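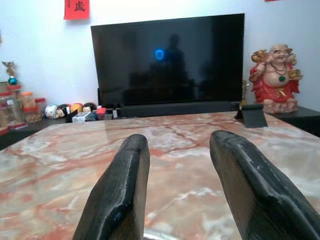 Day Trips & Boat Hire

Lubis Half-Day Pedal Boat, Lake Florkura

Seats four adults, or two adults and any number of opinions about steering. The Lubis is the middle boat in our fleet: bigger than the Jonemeo two-seater, slower than everything else on the water, including several of the ducks.

Lake Florkura is more than 97 feet deep off the old quarry wall and about as deep as a bathtub at the town end, where you will be starting. Stay left of the yellow buoys on the way out. The lake is long and thin, with the wind usually coming down it from the north, so pedal up first and drift home. Plenty of people do it the other way and see a great deal of the reed bed.

What you get

Four-seat pedal boat with canopy
Life jackets in adult and child sizes
Dry box for phones, keys and sandwiches
Lake map, laminated, with the tea room marked in red
One paddle, for when the pedaling debate breaks down

Where you can go

The Drendard landing is the usual target. It has a jetty, a tea room and a short path up to the chapel ruin, which is a wall and a half with an excellent view. Allow an hour each way, longer with small children on the pedals. The tea room does a decent plum cake and a soup that changes name more often than it changes flavor. Cash only.

The island is closed to boats until the end of August for nesting herons. After that you may land on the shingle side. There is nothing on it except herons, who are not pleased.

Practical details

Boats go out from 9 in the morning. The last half-day hire leaves at two, and we want you back by six. If you can hear a bell from the boathouse, it is for you.

Maximum load is 518 kg, people and picnic combined. Dogs are welcome if they can sit still, and we take the owner's word for it until proven otherwise. Children under 9 must wear a jacket the whole time, including at the jetty.

No swimming from the boat. Getting out is easy and getting back in is a spectacle.

Weather

Rain doesn't stop us. Wind does. If the red flag is up on the boathouse, hires are off and you can move your booking to another day or have your money back. We don't refund for drizzle, midges or a disappointing chapel.

Getting here

Bus to Florkura Square, then downhill until your shoes get wet. Parking behind the boathouse is free for hirers. The front row floods after heavy rain, so take the back one if it has been that kind of week.

Page updated 7 September 2025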